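Ticket: vacuum loses suction, grit line left on marble tile – sewing corner
Last updated: Saturday, 6:40 pm
4 min read
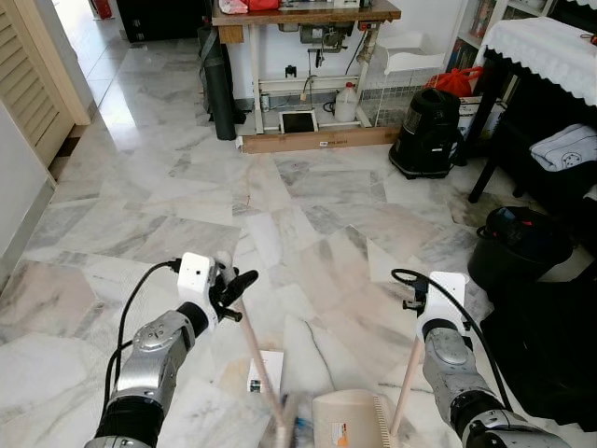 Sewing corner, marble tile. Broom and dustpan at the front, canister vac near the wire basket.

Status: mostly fixed, leaving open
Area: floor by the sewing table, over to the piano
Kit: Ronder canister vac, broom, beige ridged dustpan

Problem
Vac picks up fine for a minute or so then goes weak. Motor note climbs. Thread ends stay put, lint just shuffles along. Swept after and still got a thin gray line of grit where the dustpan lip sits. Every pass, same line, a bit further back each time. On plain tile you'd never see it but on white marble it shows from the doorway.

Log

9:15 am – Emptied the bag. Wasn't even half full. No change.

9:25 – Hose off, looked through it toward the window. Daylight all the way. Not the hose.

9:40 – Floor head off. Brush strip wound solid with thread, mostly polyester. Seam ripper down the middle, pulled it out in clumps. Suction at the bare wand ok, with the head on so-so. Better than before.

10:05 – Weak again after one run under the table. Checked the elbow where the hose goes into the body – should of started there. Wad of batting in there the size of an egg. Long tweezers. Came out in one piece, very satisfying.

10:20 – Full suction. Ran it table to bookshelf, no drop.

10:30 – Filter. Manual says wash every 1,000 minutes of use, which who is tracking that. Rinsed it, set it on the sill to dry. Spare one in for now. The spare is a Hukell, not Ronder, fits if you press the left corner down first. If it isnt seated the lid still closes and you lose half your pull. Found that out the usual way.

Now the grit line.

11:00 – Broom and dustpan only, vac off. Line still there. So seperate problem.

11:10 – Dustpan lip. Laid it on the tile, slid a strip of pattern paper under. Goes under easily in the middle, grips at both ends. Lip is bowed.

11:20 – Tried hot water on the lip and then a stack of books on top, half an hour. Bit flatter. Paper still goes under but drags.

12:00 – Changed the angle. Handle lifted maybe an inch so the lip presses down, short strokes, pan pulled back a little between each one. Line nearly gone. Damp cloth for whats left.

Don't sweep toward the piano. The draft from the vac exhaust blows fluff that way as it is and the lace cover hangs on to all of it. Sweep from the piano back to the table, collect in the open tile, then do under the table last.

Under the table
Jug and the flat tray come out first, then put back. Long base board stays, too heavy to be worth it, go along the front edge with the crevice tool. Keep the wand clear of the motor and the switch box – I knocked the switch once with the pedal loaded and sewed a very fast nothing.

Parts
Replacement brush strip, Ronder 1,706. Do not get the 2,213, looks identical in the listing, clips are on the wrong side. Kulkarni had the right one in July, haven't checked again.
New dustpan – rubber lip this time. Bakum do one. Not ordered.

Still open
– does suction hold for a full room, only tested the one corner
– original filter back in when its dry
– dustpan

Comments (4)

Same vac, same elbow. Mine was a sock. Check it first, always.

Run a strip of masking tape along the dustpan lip, it takes up the gap. Lasted me a couple of months before it peeled.

Which side are the clips on the right strip? I have the 2,213 sitting in a drawer and would like to be sure before I buy another.

Reply from ticket owner: clips on the side nearest the wheels. Trying the tape tonight.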